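Offset savings account

An offset savings account is a deposit account linked to a home loan held at the same bank. The balance earns no interest. It is subtracted from the loan principal when monthly interest is worked out, so the borrower pays less on the debt.

Background

The Altanley Savings Bank brought in its version in March, four years after Ustholm Mutual opened a similar account. Early terms were strict: one account per loan, and no more than 2 withdrawals a month.

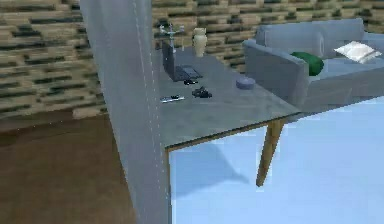

Teguh Sembiring argued that the withdrawal limit defeated the purpose, as most households need to move money more often than that. Altanley later dropped the limit for loans with more than 42 months left to run.

Operation

Interest is figured daily on the net balance and charged monthly. Payments usually stay the same, and the saving shortens the term of the loan. Some lenders — Zapata Home Loans among them — let the borrower choose a lower payment instead.

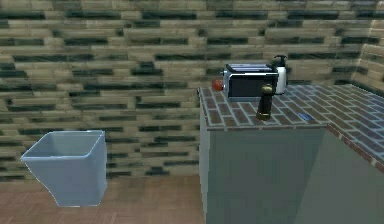 Money in the account can be taken out at any time, though the loan then goes back to accruing interest on the larger amount. Fees differ by lender. Drinton Bank charges $153 a year and waives the fee for borrowers who also hold a checking account.

Criticism

The main complaint is cost. Offset loans tend to carry a higher rate than plain ones, and a small balance may not make up the difference.

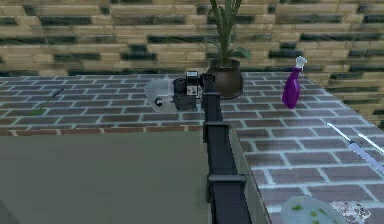

One Drinton customer wrote that the yearly fee ate up everything the account had saved, and that a regular savings account would have paid more.

See also: Home equity line of credit; Sweep account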